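Clitach, bay 6 — room check, Friday, January 21, 2000

Floor grid: clean. Pass.
Flowered walls: all three standing. Pass. Still more cheerful than the inspector.
Cables: tied along the left arm. The one on the right swings out past the rail, waiting for a sleeve. Comment only.
Boards under rail: exposed wiring. Fit cover by July. 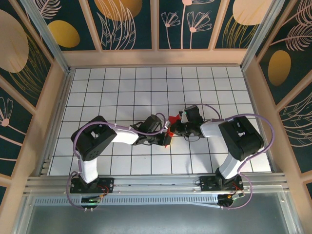
Babita Mishra says the cover was ordered after the last check and went to bay 23. She would like that one back first.

Exit sign: lit. Pass.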